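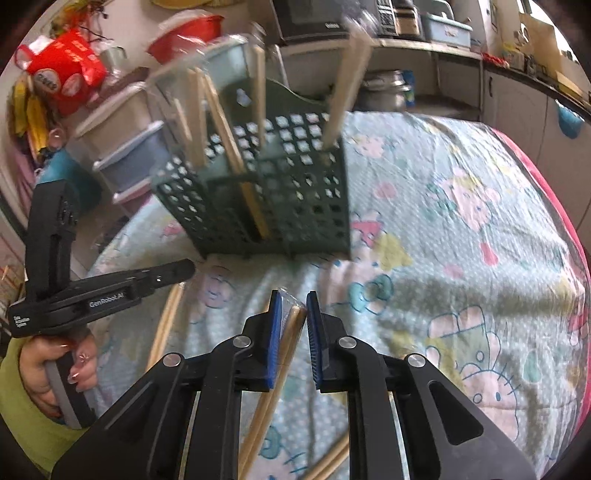

Hi Jui-lin Ko,

February 6 is what my calendar says, but I know your office files these the other way round, so put this one under 6th February and we're square. You asked for a catch-up on the Gimidon displacement desk and I've got plenty!

First, the big one. We published the Venkataraman files in January: 1,222 pages of eviction notices, court filings and letters, all scanned and searchable. Reading them was slow going (so many of the faxes are gray on gray), but we can now follow a single household from its first notice to the day the land was re-zoned. Two regional papers have already picked up the story, and a radio producer keeps calling me, bless her.

The translations are behind. I'd planned on 10 long interviews in English by now and we have six. Our second translator moved to another job and I spent too long hoping she'd come back part time. I've signed up Troner for the rest and they start next week.

Money: we've used $3,000 of the travel line, mostly on the trip to the Flusadard valley. Families there are still waiting on a ruling about their grazing land, and the hearing has been put off again, so I'd like to keep what's left for going back. Could you let me know if that can roll over into the next quarter? I'll send the receipts separately once I've found the one for the bus.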